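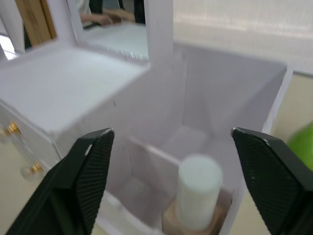
A white cylindrical object on a light-brown wooden base, set in an open white compartment

Open shelving is furniture or built-in storage that has no doors, so that whatever is kept on it stays in view. It is used in kitchens, living rooms, shops and libraries. The term covers single boards fixed to a wall, freestanding bookcases and units divided into compartments, often called cubbies or cube shelves.

Construction

Most open shelves are made from solid wood, particleboard, metal or glass. A long shelf bends in the middle under a steady load, and makers limit this with a thicker board, a front rail or an upright divider. Some units have a back panel, which keeps the frame square. Those without one usually need a cross brace or must be fixed to the wall.

Compartment units may have equal openings or a mix of sizes. The Mollow unit, sold in Stiselside, had 14 openings in its first version and was 66 inches tall. A later version left out the bottom row.

Use

Shelves within easy reach tend to hold everyday items, with heavier things kept low. Decorative objects are sometimes given a compartment of their own. In kitchens, open shelves collect grease and dust faster than closed cabinets and need more frequent cleaning.

Designer Kittipong Boonchu used open units as room dividers in the Noiphan apartments, where they could be reached from both sides.

See also

Bookcase
Cabinet
Room divider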